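Right then, several of you asked how the budgeting for our two-arm table went, so I'm going to put it all in one thread while it's still fresh and while the kettle is on. Long one, sorry! 1/

Quick background for anyone new. We wanted a pair of arms on one table doing ordinary kitchen handling: plates, mugs, a rack, a bit of fruit. I was asked to plan the spend for next year, and I had never bought so much as a bench vice with someone else's money before. 2/

First lesson (and it's a dull one, I'm afraid). The arms are the line everyone looks at, and the lines underneath are where I went wrong. My first sheet had two arms, two grippers and "sundries". Arif Liew read it, went very quiet, and then sent me back a sheet of his own with 54 lines on it. 3/
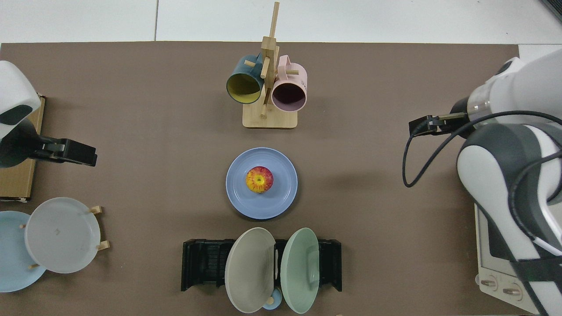
Arif's lines were things like spare gripper fingers, longer cables, table clamps, a second power supply, shipping insurance, and a day of somebody's time to bolt it all down. None of it is thrilling to read, but I'd left out nearly all of it, and I was very glad he caught it before the form went in and not after. 4/

We asked three suppliers. Allico were quick and friendly and quoted the arms only. Conex quoted arms, mounts and a support plan in one lump, and it took two more emails to get the lump split up. Lucero sent the clearest paperwork of the lot but couldn't promise delivery before the end of January. 5/

If you take one thing from this thread, please ask for the quote broken down by line, even if you fully intend to buy the bundle. We found we were being offered a second support plan at £396 a year when the first one already covered both arms (a perfectly innocent slip, and they took it off the same afternoon!). 6/

Then there's the kitchen side, which I'm fonder of than I should be. Plates, mugs, a mug tree, a dish rack, plate stands. You'd think this hardly needs a budget line at all, but crockery meets grippers and crockery doesn't always win, so I've put in for replacements through the year and asked for plain shapes we can buy again easily. 7/ 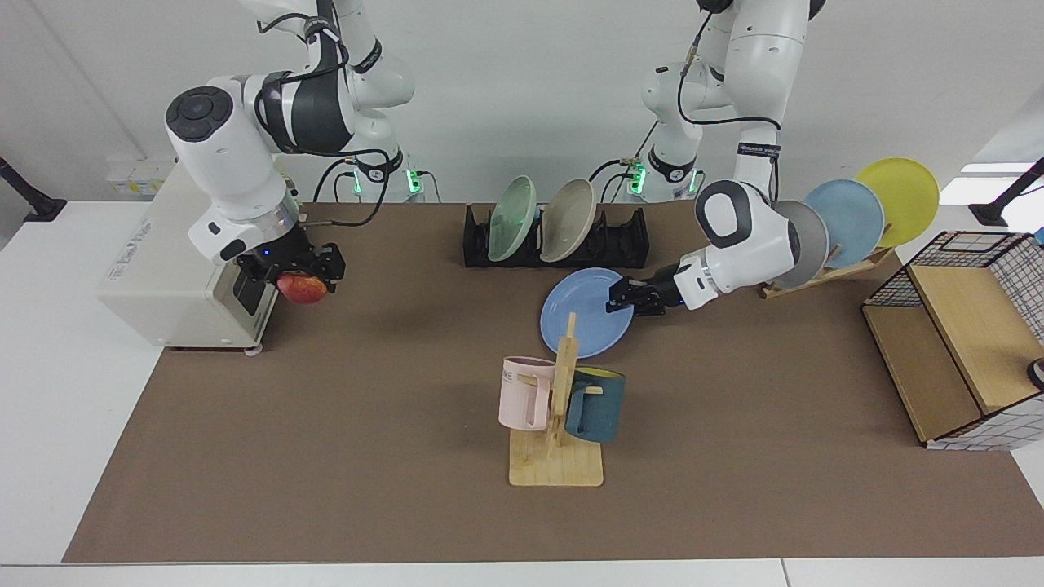 Someone wrote to ask: should we buy both arms at once, or start with one and add the second later?

It depends mostly on what you want them to do. If your jobs need one hand to hold a thing while the other does something to it, buy the pair together, because matching a second arm to an older one can be a right nuisance and you pay for delivery and fitting twice. If it's all simple picking up and putting down, one arm will keep you happily busy for a good long while, and you'll write a much better order for the second. 8/

Rocío Orellana made a point I hadn't thought of, which was table space. She chalked the reach of both arms on the floor before we ordered a thing, and we found the table I'd picked was too shallow by a hand's width. The bigger one from Bilton came to £681 delivered, and I grumbled about that for a whole day and haven't grumbled since. 9/

She also made me leave room at the ends for the bulky items. I'd drawn a lovely tidy plan with everything in the middle, and of course the big boxy things have to live somewhere too, and the arms have to get past them. 10/
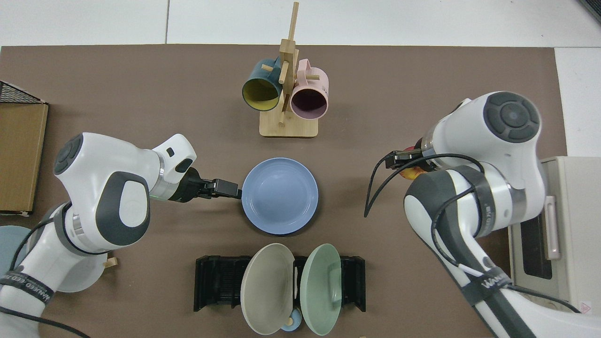

Shared Workshop Team, Robotics Purchasing and Planning

On to timing. Our form went in on 29 November 2021, which felt terribly early to me and was nearly too late for the finance people. They like to see every quote dated within the same month, so if you gather yours slowly (I did!) you may find yourself going back to the first supplier to ask for a fresh one. 11/

I've kept a small pot back for things we haven't thought of, and I'd fight to keep yours if anyone tries to trim it. Ours has already had one claim on it, for cable ties and sleeving, as the cables on a pair of arms loop about all over the place and want tidying. 12/

Training is the other one that gets squeezed. We've allowed for 6 people to have a proper morning each with the arms. I'd have liked more, but that was what we could manage, and those 6 can then show everybody else. 13/

Still undecided: whether to go with Conex for everything or take Lucero's arms and wait. Arif says wait, Rocío says don't, and I change my mind every time I put the sheet down and pick it up again. If you've bought from either lately and don't mind sharing how long delivery took, do reply or drop me a message, I'd be ever so grateful. 14/14

Related posts
Splitting a bundled quote without falling out with the supplier
Chalk on the floor: planning reach before you buy a table
What we spend on spare gripper fingers
Support plans, and which bits we read twice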